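About Gadstead

Gadstead furnishes guest rooms for small hotels, serviced apartments and residential care homes. Iddrisu Ackah started the company with one delivery van and a rented unit, fitting out bedrooms for a single customer. We now have a staff of 8 and a workshop of 3240 square feet, where the furniture is assembled, checked and stored until a building is ready for it.

Most of our work is the furniture beside the bed. Side tables, lamps and phones get used every day, and they are usually the last items on anybody's plan. We measure the corner, find out where the sockets and phone jacks are, and choose a table to suit – round ones go in a lot of our rooms. 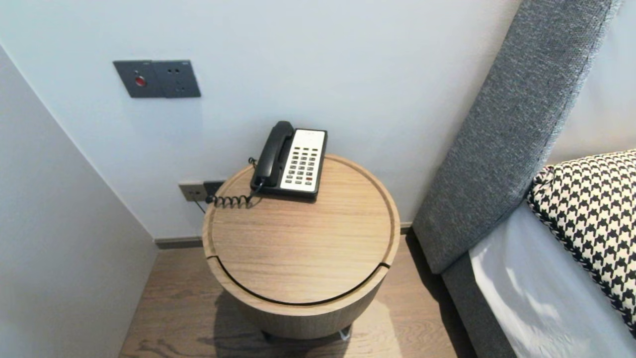

BEDSIDE AND PHONE TABLES

A round table in light oak tones with a raised rim around the top. The corded phone sits toward the back, near the wall jack, and the coiled cord drops behind the table. We leave wall panels and outlets clear, including any call buttons.

Our other two ranges are Choo (desks and luggage benches) and Cukanero (headboards). Smaller orders are welcome, and the minimum is seven rooms.

The office closes for the holidays at noon on 18th December. Orders received after that will be answered in the new year.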